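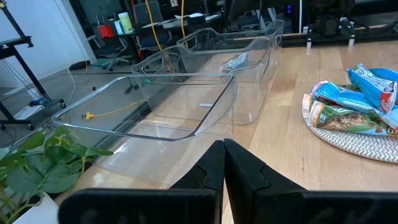

Stokden Facilities Help: Break Room and Supplies Team

Sorting snack bars into clear bins: one flavor per bin, or by date?

Posted by grinen_floor2

We are changing how the snack station on the second floor is stocked. Until now the bars came out of the shipping carton and went into one deep drawer, where the older stock worked its way to the bottom and stayed there. In July I pulled 44 expired bars out of that drawer.

The replacement is a row of clear plastic bins on the wooden table, one behind another. The bars get heaped on a round woven placemat first and are then sorted into the bins. I have two problems.

First, I can't decide on the sorting rule. One flavor per bin is easier for people to use. Sorting by expiration month is easier for me. The wrappers are similar enough at a glance that mixed bins get picked through and end up in no order at all.

Second, the bins take up more depth than I planned for. If I push them together, the rims overlap and the back one ends up partly stacked on the one in front. If I leave gaps, the row runs too far across the table. The delivery is 80 bars every other week and I would like to avoid buying different bins.

Ona Avotiņš

Sort by flavor between bins and by date within each bin. The two rules don't conflict.

Stand the bars on edge like index cards, crimped end up, with the earliest date at the front. New stock goes in at the back. When you refill, slide the remaining bars forward before adding anything. If you drop new bars on top of the old ones you have rebuilt the drawer.

Keep the placemat as the sorting area only. Turn each bar date side up there, group by month, then load. Do not leave bars on it after you finish. People will take from whatever is loose and nearest, and the bins will not rotate.

For labels, put the flavor on the outside of the front wall. A label on the floor of a bin is covered as soon as the bin has anything in it. Use removable tape, as the flavors change with nearly every order. I also write the earliest date in the bin on the same tape, month and year, and check it at each delivery.

As for depth, measure one bin across the rim, not across the base. The walls on most clear bins slope outward, so the base figure will mislead you. Multiply by the number of bins and compare that with the table. Turning the bins so the short sides touch may help, or it may make the row too long. Measure both ways.

krūmiņa_stores

Agree with the above on dates. We run the same arrangement at the Lullmont building with 291 bars a month and lose very few.

On spacing, don't let the rims overlap. The bin on top tips forward when the one under it is pulled out. We leave a finger's width between them and put shelf liner underneath to stop the sliding. If yours have cut-out handles, face those toward the person.

Wash them with dish soap and a soft cloth. Abrasive pads scratch clear plastic and after a few months you can't read the wrappers through it.

lullmont_7

We just use a basket. Check it when you remember.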